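Flaritz Animal Clinic Opens a Second Dental Room in Divthorpe

December 25, 2021

If your dog's breath has been clearing the couch lately, I've got some good news! The Flaritz Animal Clinic on Gounder Street opened its second dental room this month, and I stopped in with my old beagle mix, Alis, to have a look around and get her teeth checked while we were at it.

I've been taking pets to Flaritz for years (two cats, a very grumpy rabbit and now Alis), and the wait for a cleaning has always been the one thing I complained about. Back in May they told me 92 days. I put her name down anyway and then forgot all about it until they called. With two rooms going, the front desk says they're booking cleanings six weeks out and hoping to get that down again by spring.

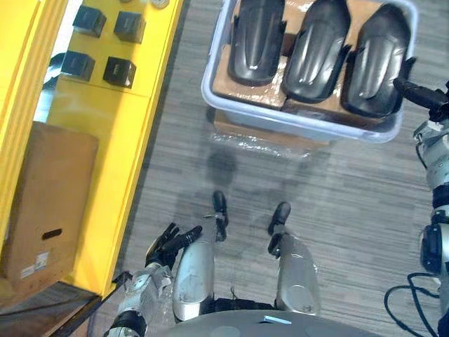
What it costs

A dental exam is $60, and you get that back as a credit if you go ahead and book the cleaning within the month. Extractions are extra, and so is bloodwork for the older pets, so ask for the estimate in writing before you leave. I did, and they printed it right there at the counter without any fuss.

The new room has its own X-ray, so a dog who's already asleep for a cleaning doesn't have to be carried down the hall for pictures of the roots. It's also on the quiet side of the building, away from the kennels. My rabbit would have loved that, if he had ever loved anything.

Cats get first pick of the early appointments, before the barking starts. Drop-off is at the side door, and you'll want to skip breakfast for your dog or cat that morning, but check with the clinic about water and any pills they take. Rabbits are a different story with food, so call and ask!

Alis came through her exam with one wobbly tooth and a lecture for me on brushing. We go back for the cleaning after New Year's. I bought the chicken-flavored toothpaste, and she licked it off the brush and walked away, so I guess we're at the beginning of a long road there.

The clinic is also giving a free brushing lesson to the first 100 pet owners who sign up at the desk. You can bring your pet or practice on their very patient plastic dog head.

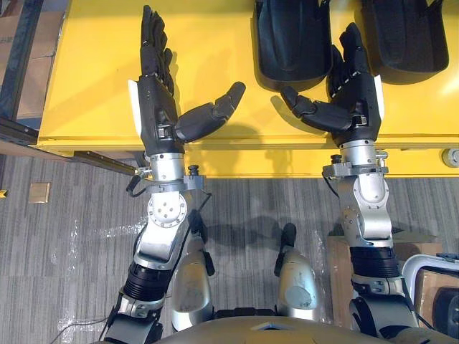 Satish Arumugam wrote in to say the shorter wait is great, but he'd like to see some evening drop-off times too, as he starts work before the side door opens and has twice had to turn down a slot for his cat. I passed that along to the desk, and they told me evening hours are being talked over for the new year. Ashwin Fernandes asked whether the credit covers a second pet in the same house. It doesn't, as each pet needs its own exam.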